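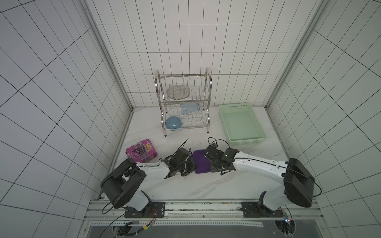
Sunita Ferreira schreibt, bei ihr brumme die Aufnahme trotz neuem Kabel, und ob man das nicht einfach wegfiltern könne.

Kann man. Man kann auch bei Zahnschmerzen das Radio lauter drehen. Vor dem Filtern bitte Folgendes:

Start | Werkstatt | Messen & Hören | Archiv | Kontakt

Laptop vom Netzteil trennen und noch einmal aufnehmen. Ist das Brummen weg, war es eine Masseschleife, und die gehört in die Steckdosenleiste und nicht in die Software.

Spektrum ansehen. Eine Spitze bei 100 Hz deutet auf ein Netzteil mit Gleichrichter. Liegt sie bei 143 Hz, ist das Stromnetz unschuldig; dann horchen Sie mal am Lüfter.

Hochpass erst zum Schluss. Für Sprache reichen mir 40 Hz fast immer. Wer bei über 200 Hz abschneidet, klingt wie die Durchsage am Bahnsteig, nur pünktlicher.

Min-kyu Han schwört auf schmale Kerbfilter für jede Oberwelle. Ich habe das im Dezember einen Abend lang probiert. Der Kühlschrank war danach noch immer zu hören, mein Bariton kaum.

Abgelegt unter: Werkstatt-Tipps, Störgeräusche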